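**Working holiday paperwork, a thread.** Saturday, May 30, 2020

1/ Borders are shut, so nobody's flying, but my inbox is still full of people asking how to get their papers sorted for when things open up. Posting my notes so I can stop typing them out one by one.

2/ Check your passport first. Mine had seven months left and the consulate wanted more than that. Renewing it pushed my whole application back to October.

3/ Read the photo rules before you pay for photos. I had two sets knocked back, one for a shadow behind my ear and one for the wrong size. The chemist redid the second lot free of charge.

4/ Bank statements: they wanted three months, every page, with my name on each one. A screenshot of the balance wasn't accepted. I kept $3,899 in the account the whole time and had no questions about it.

5/ I used an agent, Bindach, for the second application. They charged $197 on top of the government fee. Wolfram Lenz handled mine and picked up that I'd put my middle name on one form and left it off another.

6/ Would I pay for an agent again? For a simple tourist visa, no. For anything with work rights, probably yes. Ask for the fee in writing, and ask what you get back if you're refused.
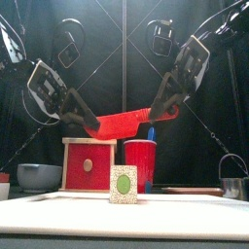 **Part two: insurance and bookings**

7/ My visa needed travel cover for the full stay. The Urkik policy I had only ran for 128 days, so I had to buy an extension before I could lodge.

8/ Don't book flights you can't change. A mate lost up to $2,000 this autumn on non-refundable fares. I'd booked through Cimico and got a credit – not cash, but it's good for a year.

9/ If your appointment was cancelled in March, you don't go back in automatically. Hildegard Haberkorn at the visa centre told me to rebook online with the old reference number. Took me ten minutes.

10/ Rules are changing every week at the moment, so go by the consulate's own page and check the date at the bottom of it. I'll add to this thread when my appointment comes through.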